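Pliltcombe Ice Hockey League Adopts Revised Overtime and Standings Format

PLILTCOMBE, Wednesday, March 11, 2020

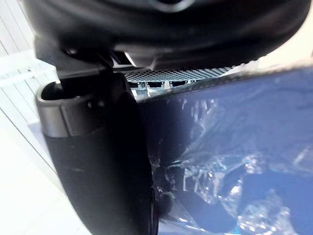 Close view of a rounded black housing and the dark joint beneath it.

The Pliltcombe Ice Hockey League has approved a revised overtime procedure and points system for its regular season. The changes take effect when play resumes in August and apply to all divisions.

Games tied at the end of regulation will proceed to a single sudden-death overtime period played at three skaters per side. If no goal is scored, the result will be decided by a shootout. A regulation win remains worth 2 points. A team losing in overtime or a shootout will receive a single point. Regulation losses carry no points.

Ties in the standings will be broken first by regulation wins, then by head-to-head record, then by goal difference. Shootout goals will not count toward goal difference or individual scoring totals.

Penalties in effect at the end of regulation carry over. A team that is assessed a minor penalty in overtime will not drop below three skaters; the opposing team will add a skater for the duration of the penalty. Full strength is restored at the first stoppage after the penalty expires.

The league reviewed game sheets from 198 regular-season games before adopting the format. Scoring records will continue to be kept in the Umik system, and the standings page will be updated to show regulation wins in a separate column.

Home games for the Esano division will be played at the Tabrizi Arena, which seats 1000. Clubs must submit preferred home dates in writing before the schedule is drafted. Requests for date changes after publication require the consent of both clubs and the league office.

The full text of the revised rules is available from the Pliltcombe Ice Hockey League office on request.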